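Kleidertauschparty organisieren: So mache ich das im Hof

Seit letztem September veranstalte ich bei uns im Haus einen Tauschtag, und weil ich dauernd gefragt werde, wie das eigentlich geht, schreibe ich es jetzt mal ordentlich auf. Ihr braucht dafür weniger, als ihr denkt (aber mehr Kleiderbügel, als ihr denkt!).

Fangt mit dem Termin an. Vier Wochen Vorlauf sind gut, bei sechs vergessen es die Leute wieder. Ich nehme gern den frühen Nachmittag, von 14 bis 17 Uhr, da kommen auch die Familien mit kleinen Kindern. Eine Stunde vorher ist Annahme, damit ihr in Ruhe sortieren könnt. Bitte nicht Annahme und Tausch gleichzeitig machen, das habe ich beim ersten Mal probiert und stand am Ende mit drei Jacken überm Arm da und wusste bei keiner mehr, ob sie gerade kam oder ging.

Dann die Einladung. Bei uns hängt ein Zettel im Treppenhaus, und Chiyo Kuroda aus dem Hinterhaus stellt das Ganze noch in die Nachbarschaftsgruppe. Schreibt unbedingt drauf, was mitgebracht werden darf: gewaschen, heil, höchstens zehn Teile pro Person. Bücher und Spielzeug gehen bei mir auch. Elektrogeräte nehme ich nicht mehr an. Ich hatte mal einen Toaster von Femo, der ist erst beim neuen Besitzer durchgebrannt, und das war wirklich unangenehm.
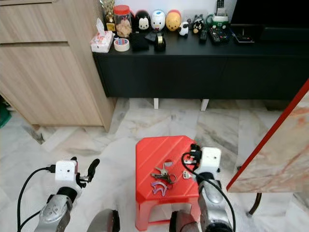 Beim Aufbau sortiere ich nach Größe und nicht nach Art. Also alles in M zusammen, egal ob Hose oder Pulli. Das sieht wilder aus, geht aber viel schneller, und die Leute entdecken Sachen, nach denen sie nie gesucht hätten. Kinderkleidung kommt auf Decken am Boden, so können die Kleinen selber wühlen. Schuhe immer paarweise zusammenbinden!

Zum Tauschsystem: Es gibt Leute, die schwören auf Punkte oder Marken. Wir hatten anfangs auch so etwas, Hòa Mạc hatte dafür extra kleine Kärtchen gebastelt – wunderschön, aber nach einer halben Stunde hat sie keiner mehr benutzt. Heute gilt bei uns: Jeder nimmt, was er wirklich tragen wird. Wer nichts mitgebracht hat, darf trotzdem schauen, nur eben in der letzten Stunde.

Was ihr an Material einplanen solltet:

Kleiderstangen, zwei reichen für den Anfang (ich leihe mir welche bei Altell, dem Verleih am Güterbahnhof)
Bügel, so viele ihr kriegen könnt
einen großen Spiegel
Malerkrepp und einen dicken Stift für die Größenschilder
Säcke für den Rest

Der Rest ist nämlich das eigentliche Thema. Beim letzten Mal kamen über den Tag 400 Teile zusammen, und längst nicht alle fanden jemanden. Klärt also vorher, wohin damit. Unsere gehen an den Umsonstladen Flarnen, die holen sogar ab, wenn man zwei Wochen vorher Bescheid gibt. Einfach in den Altkleidercontainer stopfen würde ich erst ganz zum Schluss, und dann bitte nur trockene, saubere Sachen in zugebundenen Säcken. Völlig zerschlissene T-Shirts schneide ich mir zu Putzlappen.

Und falls es regnet: Sucht euch rechtzeitig einen Ausweichort. Wir dürfen dann in den Fahrradkeller, wenn vorher alle ihre Räder rausgestellt haben. Darum kümmere ich mich am Vorabend mit einem zweiten Zettel an der Kellertür.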